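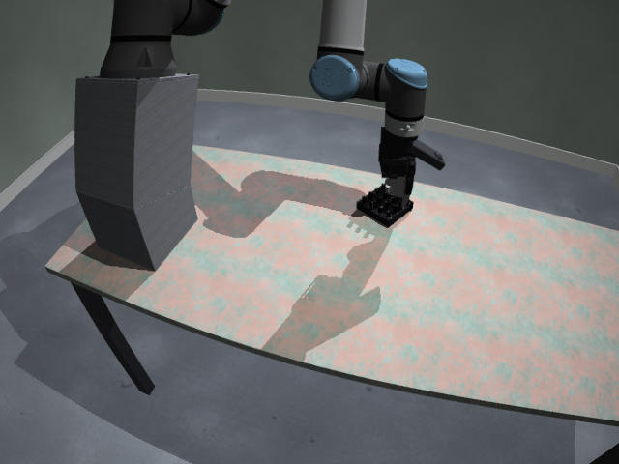
Araba Agbeko wrote to me after my last column that I am against robots, and that a small firm which waits will pay twice. She may be right about the second part. On the first part I would like to defend myself, because I am not against robots at all. I am against the order in which we buy them.

In most workshops I know, the order is this. Somebody sees an arm at a trade show. A quote arrives, the quote is approved, the arm is delivered in July, and then it stands with a cover on it while people discuss what it should pick up. The arm has a line in the budget. The thinking has no line.

My opinion is that the first money should go to simulation. Build the cell on a computer before you sign anything. Put in the table, the pedestal, the arm and the tray of parts, and let the gripper go down to the tray from every side you can imagine. It costs some weeks of one person's salary and a decent computer. For a firm the size of Nesholm, where I worked for six years, this is less than the freight and the installation of the real machine.

What do you learn from it? You learn boring things, and the boring things are expensive. You learn if the arm can reach the far corner of the tray without folding itself into a strange position. You learn how high the pedestal should be. At Nesholm we ordered ours from a drawing, and it was too low, so a second one had to be welded, and the fitter charged us for 2 visits. Nobody was careless. We only had no place where we could be wrong for free.

I know the objection, and Araba made it very well in her letter. In a simulation the parts are always clean, the light does not change and the floor is level. A grasp which works on the screen can fail on the first morning with real parts that have some oil on them. I agree with this completely. The simulation will not tell you the cycle time you can promise to your customer, and a salesman who says so should be asked to put it in the contract. But it can tell you that a plan is bad, and a bad plan is what I want to discover before the deposit is paid.

Cherry Mae Estrella answered her that a tray costs more arguments than an arm. I have repeated this sentence many times since then. A gripper is chosen for the part, but it must also fit between the parts, and between the part and the rim. If your tray holds 200 small pieces close together, then the spacing of the tray is a purchasing decision, and it should be on the same page of the budget as the arm. Usually it is somewhere under "consumables", if it is anywhere.

So what would I put on this page? First the modelling work, with a name beside it and a number of weeks. Then fixtures and trays, including the ones you will throw away. Then fingers for the gripper, at least 4 sets. Then training for the people on the floor, on paid time and not on the Saturday. The arm comes after all this, and by then you may be looking at a smaller model than the one you saw at the show.

I would also ask the supplier for the model files before the price. A good supplier sends them the same week. If they want a purchase order first, I would call the next one on the list.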